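OK so I finally did the Pustemcombe tile walk today and I have THOUGHTS. Thread, because I can't stop talking about it 1/

It's a free walk, 2 hours, starts outside the old Kidach dairy. The dairy shut ages ago but they kept the whole shopfront – green and cream tiles right up to the roofline, and a cow over the door that looks deeply unimpressed with everyone 2/

Then down to the baths. 211 steps from the top road, which I'd like back please. But the entrance hall! Every border tile was hand cut by a local firm called Flurner, and you can spot where one of them went in upside down and stayed there 3/

Best bit for me was the Mac Mathúna bakery. They still use the shop every day, so you get to look at gorgeous blue wall tiles while eating a cheese scone the size of your head. Get there before the school run, the queue was out the door 4/

Bring proper shoes and a bottle of water. There's a bus back up the hill every 30 minutes if your knees have had enough (mine had!) 5/

They're doing another one in November with the chapel added on and I've already put my name down. I now look at every floor I walk across, help 6/6
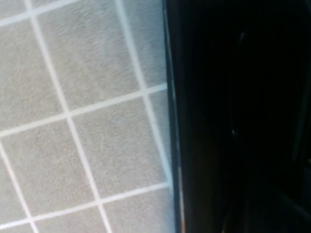
grey speckle, white grout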